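June, by Kurniawati Tuhumury

I met Menon in a tea room at Skeltside, still muddy to the knees and grinning like mad. He'd found 325 Roman coins in a turnip field!

"I thought it was a drain cover," he told me. "Then my hand came up green."

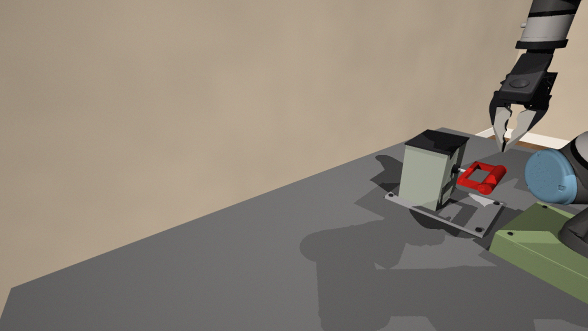
A grey tabletop against a beige wall.

He rang his sister first, then the finds officer (in that order, he admits), and sat guarding the hole with a flask until dark. "I'd do it again tomorrow," he said, and ordered another scone.

Recent
Brerach ring goes on show
Teda hoard: 1291 coins cleaned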